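Learning from head camera video: does the hand tracking hold up?
Perception and Planning > Tooling

Drandura
Posted 06/02/2020
We've been asked to look at pulling manipulation policies out of first-person video. Head camera only, no gloves, no markers, no depth. The pitch is that you run a hand pose estimator over the footage, lift it to 3D, retarget to a two-arm setup and train on the result. I've read the same three blog posts everybody else has. Before I spend the summer on it, has anyone here got this past the demo stage? I care about the wrist trajectories, mostly. Fingers I can live without.

mandagi
Reply #1
Depends what you mean by past. We had 300 clips of tabletop sorting and the 2D keypoints looked lovely in the overlay video. Then you plot wrist depth over time and it jumps around like a bad stock chart. Smoothing hides that, and it also flattens the moment of contact, the part you wanted.

Biva
Reply #2
Disagree with mandagi, at least partly. Single-camera depth is bad in absolute terms but the relative motion is usable if you anchor it to the table plane. Fit the plane once per clip, get the head pose from whatever visual odometry you like, and solve for hand scale per person. We went from useless to fine for coarse reaches. I would not try to thread a needle with it.

mandagi
Reply #3
"Once per clip" assumes the head pose doesn't drift. People look around. What did you check it against?

Biva
Reply #4
A checkerboard on the table at the start and end of each clip. Drift was small enough for us. I'll admit our clips were short, 900 frames at most.

jason_k
Reply #5
So you measured the two moments when the person was standing still and looking at a checkerboard. I'd want to see the middle.

Drandura
Reply #6
That's my worry too. Also, how are you all handling blur and hidden fingers? The confidence scores I get seem to have nothing to do with whether the pose is right. I had one wrist reported at 0.9 that was inside the counter.

Da-eun Son
Reply #7
Confidence from those models mostly tells you how much the crop looks like a hand. We stopped gating on it. What we do now is gate on agreement - run the estimator on the image and on a slightly shifted crop, and if the wrists disagree by more than 10 pixels the sample goes out. It's crude. It throws away good samples during fast motion and I don't have a cure for that.

The kind of frame I argue about with my coworkers:

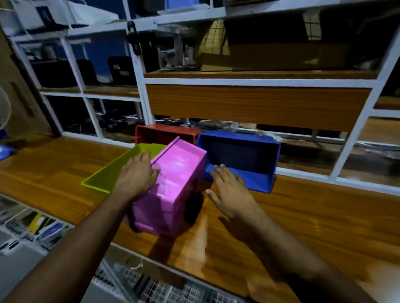
Left hand on the pink bin, right hand open and slightly blurred near the blue one.

The left hand I'd keep. It's resting flat and the fingers are curled a little over the rim, so you have a surface to tie it to. The right is where it gets ugly, because the blur runs down the forearm as well. And if your planner wants bin poses, look at the blue one lying on its side or the green one partly under the left hand. A box fitter that assumes upright open containers has already lost.

mandagi
Reply #8
Thank you, that's my point in one frame. There's a shadow under the right hand as well. Has anyone seen an estimator latch onto a shadow? I have, twice, though on a pale table.

Biva
Reply #9
One frame proves very little. You have neighbors on both sides, use them. A fixed-lag smoother with a noise model that grows with blur would carry a wrist across a few bad frames. As for the bins, who's still fitting boxes? Segment them and track the masks.

Da-eun Son
Reply #10
Masks give me pixels. The planner wants a pose and a grasp, and somebody still has to get from one to the other. On the smoother I agree, with the caveat that it only helps if the blur is short. Fast reaches are blurred for most of the reach.

jason_k
Reply #11
Drandura, put a cheap second camera on the wall for 2 sessions and compare wrist paths. If they don't match, you've saved your summer.

Drandura
Reply #12
Doing that. I'll tie it to the table plane the way Biva describes and try the shifted crop check as well. Not expecting much. Biva, could you post your plane fitting settings?

Biva
Reply #13
Sent you a message. Ignore the outlier threshold in there, it was tuned for a different lens.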